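Ticket 563: Gripper closes too late during remote control sessions
Product: Clitis teleop client
Status: Open
Opened by: Flurkovik lab account

We are teaching the arm to collect and stack tableware by remote control. Since the update in August, the fingers close later than my hand does on the controller. The arm itself follows well — only the gripper is slow. In episode 396 I already started to lift and the fingers were still open.

What I tried:
Restarted the client, no change.
Changed the USB cable, no change.
Lowered the camera rate on both views, a little better, but it came back after two episodes.

Both views of the table, with the gripper at a bowl:
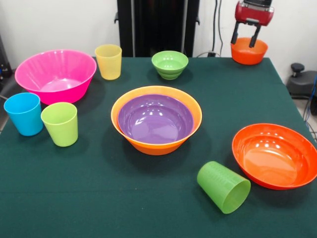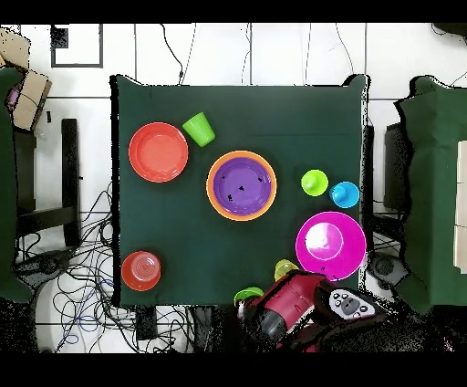 Reply from Semple support:
Thank you for the clear report. Please check if "smooth gripper" is on in the Tranley profile. The update turns it on again by default, and it filters the trigger signal. Set it to off, save, and record two short episodes. Please keep the old ones apart, as the delay is stored in the actions too.

Update, 4:20 pm:
It was on. I switched it off and the fingers now follow my trigger. I will record episode 396 again before I close the ticket.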